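Ticket: Bernutness league app, live scores wrong for Hornska v Nisbet
Opened by: Marietjie Buthelezi
Assigned: Pravesh Xaba
Priority: high (cup weekend)
Status: open

Problem as reported
Hornska v Nisbet, under-17 cup, Saturday. App has the final at 2-1 Nisbet. Real score 2-2, Hornska equalized on 70. Both coaches have called. Scorer's sheet says 2-2, ref's card says 2-2. Goal is in the match log but not in the score. Also the red card for Nisbet's number 5 is showing against Hornska's number 5, and his dad is not happy.

First look (Pravesh)
Pulled the event log. Goal at 70 is there, entered by A-yeong Tak from the touchline tablet. Player number 13. Hornska has no 13 on the team sheet for that match, so the app saved the event and didn't credit it to anyone. No error on the tablet. It just says "saved".

Asked A-yeong. She says 13 came on at half time, sub was called in by the fourth official and she typed it in. Sub is in the log too, but as 11 for 11. So the 13 never made it onto the pitch as far as the app knows.

Tried so far
Re-ran the score calculation from the admin page. Still 2-1.
Cleared cache, logged out and in. Same.
Added 13 to the team sheet by hand. Saved ok, but the sheet is locked after full time so it reverted on refresh. Need Marek to unlock.
Checked the other cup matches from the same day. All fine, none had late additions to the sheet.

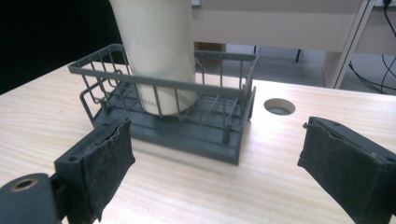 Red card
Separate thing I think. Team picker on the tablet defaults to home side after every entry. Both teams have a 5. Easy to tap through it at speed. A-yeong thinks she picked Nisbet but can't swear to it. Log has home side, so that is what was recieved. Can edit this one without the unlock, done, now shows Nisbet. Ban notice had already gone out to the Hornska kid, Marietjie to withdraw it by email.

Update (Marek Šindelář)
Sheet unlocked. Add the 13, then fix the sub, THEN rerun. If you rerun first it locks again.

Update (Pravesh)
Did it in that order. Score now 2-2 on admin page and on my phone. Public table still has Nisbet through to the next round, that page is fed by Bosik and only refreshes overnight. Nandi Motaung has asked them for a manual push, no reply yet.

Still to do
Penalties not entered at all. Hornska won the shootout per the ref's card, need the kick order from A-yeong.
Warning on tablet when number isnt on the sheet. Raised as its own ticket.
Leave this open till the Bosik page is right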